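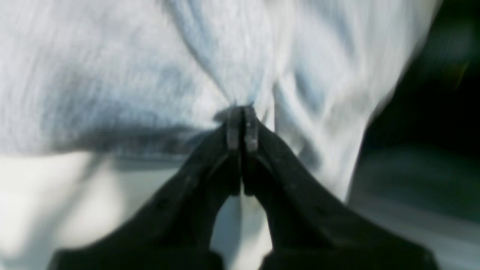
The Sterkora shot counter clips under a basketball rim and logs makes and misses. I ran it for 16 sessions and 2,418 attempts. Against a hand tally it missed 5 shots, all of them fast putbacks.

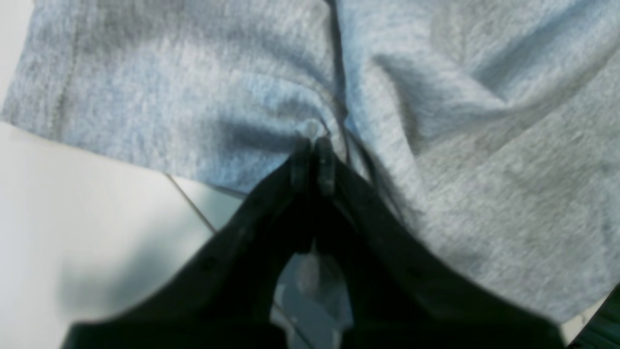

Battery life is fair – around two practices per charge. The app is slow to sync, and the clamp needs retightening after dunks. The older Usorix costs less but does not log misses.

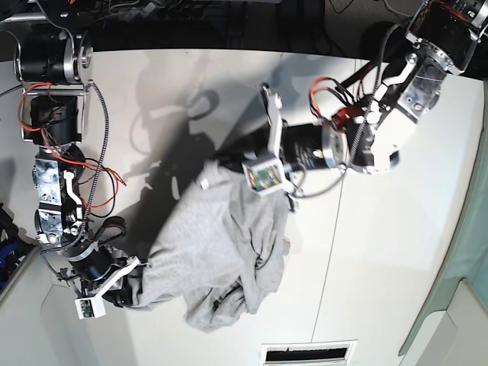
Light gray garment on a white tabletop

Rating: 4 out of 5.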